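Se busca ayudante de cocina y sala. Casa de comidas Skaserico

Hola. Vamos con prisa así que al grano. Necesitamos una persona para cocina y sala en Skaserico, desde diciembre. Incorporación inmediata si puedes antes, mejor.

Quiénes somos

Casa de comidas pequeña, en la calle de atrás del mercado, junto a la ferretería Damasceno (si preguntas por nosotros en la ferretería te indican, la puerta no se ve mucho). Once mesas. Menú del día de lunes a viernes, cenas solo por encargo. Cocina de cuchara, guisos, verdura, pescado cuando llega bueno. Postres hechos aquí. La cocina la lleva Canan Polat, la sala y los proveedores Custódio Meireles. Llevamos el local entre los dos y con una persona más, que se marcha a estudiar fuera. De ahí el anuncio.

Además del comedor servimos comida para llevar a las oficinas de Vunberg y a los talleres Fellach, en la zona de la estación. Los días fuertes salen hasta 200 raciones entre una cosa y otra. Por la mañana se corre. A partir de las cuatro, tranquilidad.

Qué harías

Por la mañana, cocina: limpiar y cortar verdura, legumbre en remojo la víspera, caldos, sofritos, porcionar. Seguir las fichas de Canan, que están en la pared y algunas en su cabeza, se van pasando.
Preparar los pedidos de fuera. Etiquetar, revisar alérgenos, cerrar cajas, cuadrar con la hoja. Esto hay que hacerlo bien, un error en alérgenos es lo único que aquí no se perdona.
A mediodía, sala: montar, tomar nota, sacar platos, cobrar. El datáfono es nuevo y va bien. La caja registradora es vieja y va a ratos.
Por la tarde recoger, limpieza de cocina, cámara y almacén. Recibir género dos veces por semana y comprobar albaranes.
Postres, si te gusta. Arroz con leche, flan, natillas, yogur con fruta, bizcochos. Si sabes de masas nos haces un favor enorme.

El reparto no lo haces tú, viene una furgoneta.

Qué pedimos

Carné de manipulador de alimentos en vigor. Si está caducado dilo, se renueva, pero dilo.
Algo de experiencia en cocina o en sala. No hace falta en las dos. Un comedor escolar, un bar, un hotel, un catering, todo nos vale.
Español suficiente para atender mesas y entender una comanda dicha deprisa.
Puntualidad. A las siete y media se abre la persiana y a esa hora hay que estar dentro, cambiado.
Poder levantar peso, las ollas grandes y los sacos pesan. Hay carro para el almacén pero tiene escalón.
Permiso de trabajo en regla.

Se valora

Francés o inglés, en verano hay turismo.
Haber trabajado con dietas (celiaquía sobre todo, tenemos bastante cliente fijo).
Vivir cerca o tener como venir, el primer autobus llega justo y algunos días no llega.

No pedimos título. No pedimos foto, no la mandes. La edad nos da igual.

Qué ofrecemos

Contrato indefinido desde el primer día con periodo de prueba de 2 meses, según convenio de hostelería. Jornada completa, 40 horas. También escuchamos a quien quiera media jornada de mañanas, pero la preferencia es completa.
Horario de 7:30 a 15:30. Las cenas por encargo se avisan con tiempo y se pagan aparte, nunca obligatorias.
Sábado y domingo libres, salvo encargo grande, y entonces se compensa.
Sueldo de convenio más un plus de 200 euros al mes. El plus entra desde la primera nómina y no depende de nada. Las propinas se reparten a partes iguales, cocina incluida.
Comida en el turno. Se come a las doce, sentados, antes de abrir.
Ropa de trabajo a cargo de la casa, el calzado también (di tu número cuando vengas).
Vacaciones: cerramos dos semanas en agosto y el resto se habla.

Cómo es el proceso

Mandas cuatro líneas contando dónde has trabajado y desde cuándo podrías empezar. Currículum si lo tienes hecho, si no, no pasa nada. Puedes dejarlo en mano en el local a partir de las cuatro. Por favor no vengas entre la una y las tres y media, no te podemos atender y quedamos mal todos.

Llamamos a todo el mundo, aunque sea para decir que no. Puede que tardemos unos dias.

Luego una charla corta con Custódio y una mañana de prueba en cocina con Canan, de ocho a doce. La mañana de prueba se paga. Trae calzado cerrado y el pelo recogido, del resto nos encargamos. No es un examen, se cortan verduras, se monta un pedido, se come con nosotros y ya está.

Preguntas que nos han hecho ya

¿Hay turnos partidos? No.
¿Se puede empezar más tarde por dejar niños en el cole? En jornada completa no, lo sentimos. En media jornada se puede mirar, empezando a las nueve y media.
¿Se puede ir solo a cocina, sin sala? Difícil, somos tres. Pero si en cocina eres muy bueno ven y lo hablamos.
¿Alojamiento? No tenemos. Custódio conoce a gente que alquila habitaciones y puede preguntar, sin compromiso.
¿Prácticas? Este año no, no podríamos atenderte como toca.

El anuncio estará puesto hasta cubrir el puesto. Si lo sigues viendo es que seguimos buscando. Si conoces a alguien, pásaselo, gracias.

Canan y Custódio
Skaserico, casa de comidas
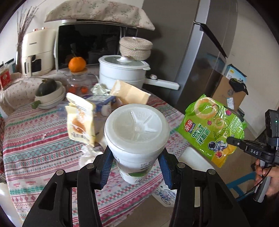 Vaso de plástico blanco boca abajo, sobre mantel estampado.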